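Preguntas frecuentes sobre la fruta en casa
Cocina Duggan - Consejos de despensa

Cada semana nos llegan mensajes con dudas muy parecidas: que si la nevera, que si el frutero, que si los mangos que no maduran nunca. Floarea Jitaru, que lleva la sección desde sus comienzos, ha reunido las que más se repiten y las ha contestado con calma, como hace ella con todo. Si la tuya no aparece, escríbenos y la añadiremos en la próxima revisión, que será en mayo.

¿Puedo poner toda la fruta en el mismo frutero?
Poder, se puede, y en muchísimas casas se hace así de toda la vida. Lo que conviene saber es que las manzanas desprenden etileno, un gas natural que acelera la maduración de otras frutas, y los mangos lo notan enseguida. Si los vas a comer pronto, te viene de maravilla tenerlos juntos. Si prefieres que aguanten unos días más, aparta las manzanas y déjalas en otro sitio, aunque sea en la otra punta de la mesa.

¿Y las naranjas?
Las naranjas son muy agradecidas y no siguen madurando una vez recogidas. Fuera de la nevera se conservan bien unos días, siempre que les corra un poco el aire - amontonadas en una bolsa cerrada acaban criando moho por abajo, y cuando te das cuenta ya han caído dos.
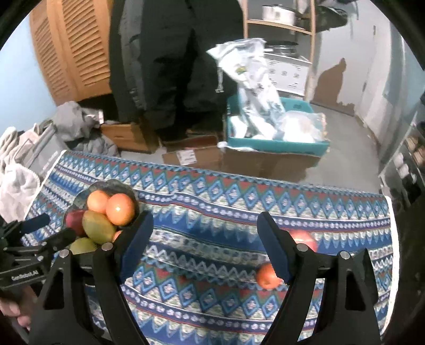 Tiempo de lectura: 4 minutos

¿Es mejor un frutero de cristal, de madera o de alambre?
A nosotros nos gustan todos, la verdad. El cristal se lava en un momento y luce precioso sobre un mantel de colores, de esos con rombos y zigzags que alegran cualquier comedor. El alambre ventila mejor. La madera es muy cálida, pero hay que secarla bien si alguna pieza suelta jugo. Elijas el que elijas, procura no llenarlo hasta arriba.

¿Cómo sé si un mango verde y amarillo está listo?
El color engaña bastante, porque depende de la variedad. Fíate más de los dedos y de la nariz: tiene que ceder un poquito al apretarlo con suavidad y oler dulce junto al rabito. Si está duro como una piedra, déjalo fuera de la nevera y ten paciencia.

¿Lavo la fruta al llegar de la compra?
Mejor justo antes de comerla. La humedad que queda en la piel acorta su vida, sobre todo si va directa al frutero.

¿Qué hago con las manzanas que se han quedado blandas?
¡Compota, sin dudarlo! Bianca Dumitrescu la prepara los viernes con un trocito de canela y la piel de media naranja, y con un chorrito de agua basta para que no se pegue.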